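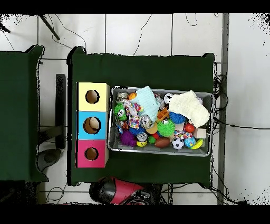
Toy pickup, the chore we keep coming back to

Can a machine tidy up after a dog yet? Short answer from our June visit to Virkov: sort of, slowly, depends what's on the floor. We look at one chore at a time on this page and sorting is the one readers write in about most. Laundry gallery is elsewhere on the site, so is the shelf restocking one from Derker.

The job as Virkov sets it. Mixed pile on one side, boxes with round holes on the other. Pick a thing up, pick a box, drop it in. A bored eight year old does this in no time. Sounds dull, it's not, because everything in the pile behaves diferently. Balls roll. Cloth folds over on itself and hides what's under it. Rope is rope.

Best score they gave us was 147 drops in a row without a person stepping in, and that was hard balls only. With cloth in the mix it falls to 20. Big gap! Same arm, same software, same table. They didn't try to hide it, which we liked.
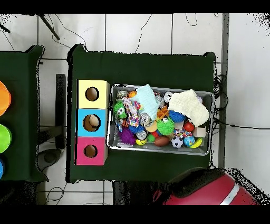
Spiky balls go better than you'd think, lots of places to grab. Shiny stuff is worse. Virkov blames glare, the people at Hovenance told us the same thing last year about spoons and pan lids. So that one is going around.

Speed. 50 seconds for a single item on a bad try, 8 on a good one. You would be done and have the coffee on. But you'd also have to be in the room, and that's the whole argument for these things. If it takes all afternoon while you're at work, who cares.

What still needs a person: anything buried at the bottom, anything tangled, anything that drops off the table. Mbwambo has a floor version in the works that's supposed to chase the dropped ones. Havent seen it run, no opinion.

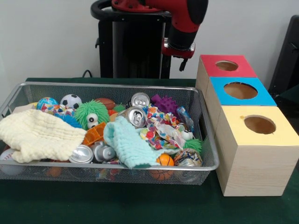 Red and black arm over the table, wire basket packed full, three boxes with colored tops to the right.

Where we'd put it. Balls into a box, yes, today, if you're patient and the pile is kind. Full basket with blankets and rope and who knows what, no. Shop returns bin, closer than the living room, we think, becuase most of what's in there has a stiff package around it. Price they wouldn't talk about at all.

Next gallery is dishes. Send questions before then and we'll bring them along.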